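Review: Clesodon Map Reader's Magnifier and Grid Overlay Set

I bought this set in June for work on British trench maps, mostly 1:10,000 sheets from the Pulstead sector, and have used it on 69 of them. It consists of a stand magnifier, a flat bar magnifier and four clear overlays in a card sleeve. The price was £40, direct from the maker.

The stand magnifier gives 4x over a field wide enough to take in a full lettered sub-square. Distortion starts close to the rim and is slight. Contour figures and battery numbers in faded red overprint can be read without strain, which I could not say of my old Bridmont glass. The lamp is too yellow. Under it, blue and green overprint look nearly alike, and on sheets where one colour marks our own line and the other marks water this matters. I now leave it off and work by a window before noon.

The bar magnifier is weaker and I use it only for typed war diaries. It slides well on flat copies and badly on anything that has been folded.

The overlays are the reason to buy the set. Each divides a 1,000-yard square into tenths, with a finer scale along two sides for four-figure fixes. I checked them against a steel rule and found no error large enough to shift a reference. They do not allow for paper shrinkage. On one linen-backed sheet the printed squares had closed up by more than a millimetre across the width, and the overlay had to be reset for each square. Stojanović's handbook on artillery survey gives a correction table, and the makers could usefully have printed something similar on the sleeve.

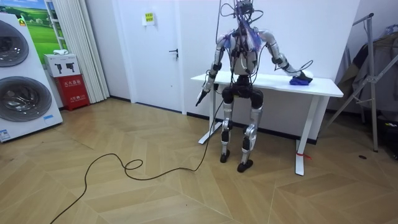
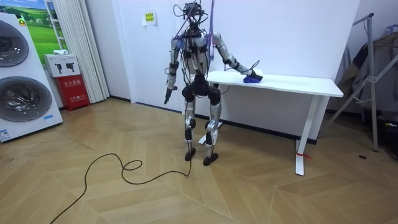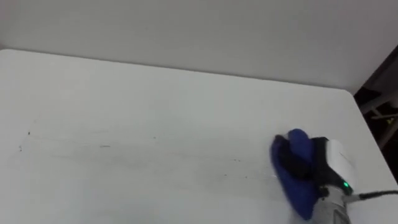 There is no metric overlay. Anyone working on French plans directeurs will need to buy one separately. Sepehr Talebi, who is plotting the same sector from the German side, has drawn his own on drafting film and reports that it serves.

The instruction leaflet runs to some 200 words and wrongly states that all sub-squares are numbered from the south-west corner. Disregard it.

Recommended for the overlays. Replace the lamp.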